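16 Jul 2019

# Bench tips: comparing hand-held grippers on household objects

These notes are for anyone at the Hovdale shop who is setting up a side-by-side test of two-finger hand-held grippers. They assume you have the Tai pair and the Fosari pair on the shelf and a table you can stand at from one long side. Corrections go to Usa Thammasiri.

## Table and cover

Cover the table with one large sheet of white paper. Small sheets overlap, and fingertips catch on the overlap. Tape the corners underneath, never on top.

Paper with stains on it is fine for practice runs. Replace it before a comparison run, or the two grippers will be judged over different backgrounds. Sweep off crumbs and tape scraps with a dry brush. A damp cloth makes the paper cockle, and flat objects then rock when the fingers touch them.

Leave a hand's width of bare paper between any object and the table edge. Marjatta Hirvonen marks this margin in pencil, lightly enough that the cameras do not pick it up.

## Cables

- Run each cable off the table on its own side. Left goes left, right goes right.
- Leave enough slack for the gripper to reach the far corner of the table. Test this with the arm fully extended before the first trial.
- Do not tape a cable to the forearm. It changes how people hold their wrist.
- Look at the connector after every block of trials. The Fosari plug backs out of its socket gradually, and the first sign is a dropped reading.
- Keep your feet off anything that reaches the floor.

If a cable drags across the paper and moves an object, the trial is void. Write "cable" in the remarks column and repeat it.

## Choosing objects

Cardboard boxes are the easiest starting point. They have flat sides, they weigh little, and a crushed edge tells you that the grip was too hard. Open the flaps fully before the run; half-open flaps spring back and touch the finger from above.

Bottles are harder. A full bottle and an empty one of the same shape are two different objects and need separate rows in the log. Weigh each one and write the weight on masking tape on the base. Our heaviest is 300 grams and neither pair should be loaded beyond that during a comparison.

Glossy plastic slips more than matte cardboard. Wipe it with a dry towel between trials, especially if several people have handled it. Check that every cap is shut.

Small objects with rounded bodies show the greatest difference between finger shapes. A flat finger touches a curve along a narrow line, and the object tends to roll out toward the tips. Bring the fingers down low, on either side of the widest part, and close slowly.

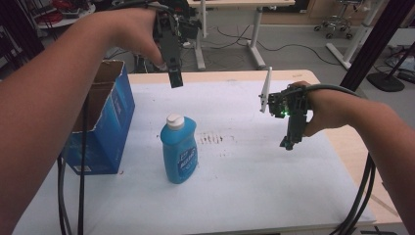
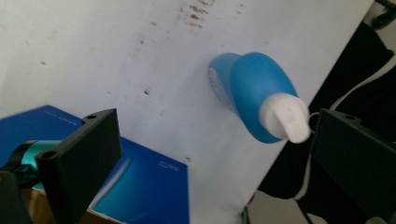

## Approach and grip

Open the fingers all the way before coming down to the table. Partial opening saves very little time and costs a good many knocked-over objects. Line up the gap with the short axis of the object. If the object lies at a slant, turn your wrist to match it and leave the object alone.

Stop just above the paper. Pressing the tips into the table flexes the Tai fingers outward and spoils the first part of the close. The Fosari fingers are stiffer but will tear the sheet.

Close until you feel contact on both sides, pause, then lift straight up. Hold for a count of 8 and set the object down where it came from. The count starts when the object leaves the paper – not when the fingers close.

For two-handed trials, decide beforehand which hand holds and which hand works. Oluwatosin Usman calls the change of hands aloud, and the person logging repeats it. This sounds fussy but it removed most of our logging mistakes.

## Camera view

A camera mounted on the gripper sees the fingers and whatever lies between them. It is good for judging alignment. It is poor for judging height, and a finger can hide half of a small object. A head camera gives you the reverse: the whole table, both hands, and not much detail at the tips. Use both if you can, and start them before you pick up the grippers.

White paper tends to push the exposure. Lock it with the paper and one dark object in view, and leave it locked for the full set. Pale caps and tips lose their edges first, so check one of those in the preview.

Clean lenses with a microfiber cloth only. Shop towels scratch.

## Logging

Use one row per trial. Two attempts are allowed, and both are recorded. The columns we settled on at Trusenville still work:

| Column | What to write |
|---|---|
| Gripper | Tai or Fosari, left or right |
| Object | Name, plus full or empty |
| Pose | Upright, flat, or slanted |
| Attempt | 1 or 2 |
| Result | Held, slipped, dropped, or void |
| Remarks | Cable, torn paper, crushed edge, other |

A slip means the object moved in the fingers but stayed off the table. Rajeshwari Thevar wants slips kept apart from drops, as they point to the finger pads and drops usually point to the approach.

## Wear and storage

Check the finger screws before each session. Snug is enough; the threads are shallow. Wipe the finger faces with isopropyl alcohol and let them dry before the next set. Store grippers with the fingers open and nothing resting on them. Coil cables loosely and never around the handle.

The spare Fosari fingers are in the second drawer, sorted by length. Rasmus Paulauskas has ordered more for October.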